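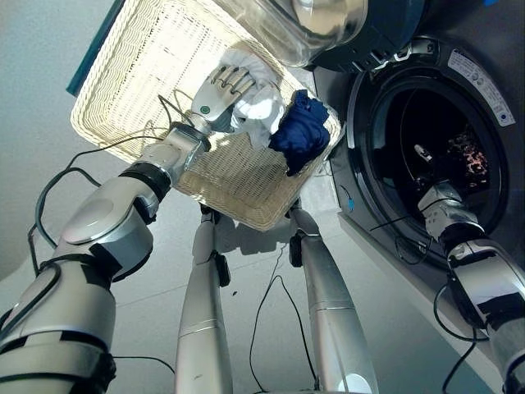

Slide 1. White and navy items in a wicker basket.

Speaker notes: linen sorting and wash loads at the Jandport site
Speaker: Calum Rutherford
Nov 16, 2020

Slide 2. Scope
Covers sorting, load weight and rinse. Drying and pressing are in Remedios Villanueva's talk after the break. Say so early; there were questions on pressing last time.

Slide 3. Sorting
Three streams at present: whites, darks, heavy soil. Until July the site ran whites and mixed. Greying of white cotton was the main complaint from the Lindsay contract. Loose dye from navy workwear is taken up by cotton in the same bath, most of all in the first few washes of a new garment. New navy stock is now washed apart for its first 8 cycles.
Pause here for the Lindsay people.

Slide 4. Load weight
Weigh dry. The large machine takes 160 kg of cotton. Polyester blends fill the drum at a lower weight, so the cotton figure must not be used for them. An overfilled drum gives poor lift and drop, and the soil stays in the folds. Read out the table, left column only.

Slide 5. Water and dosing
Supply hardness differs between Jandport and Gatuvari. The dosing sheets are not interchangeable. Gatuvari staff should use the sheet marked Dasov, second issue. The first issue has the rinse dose and the main wash dose the wrong way round.

Slide 6. Rinse and spin
Final spin is 700 rpm for sheets and 620 rpm for workwear with press studs. Check the pH of the last rinse before the spin, from the sample tap. Alkali left in the cloth turns yellow under the press.
If asked about softener: not used on towels at either site.

Slide 7. Open points
Tunnel washer trial, no date set. Rewash rate by stream: figures are with Remedios. Labels for the dark stream still to be agreed with Lindsay.
Questions, then hand over to Remedios.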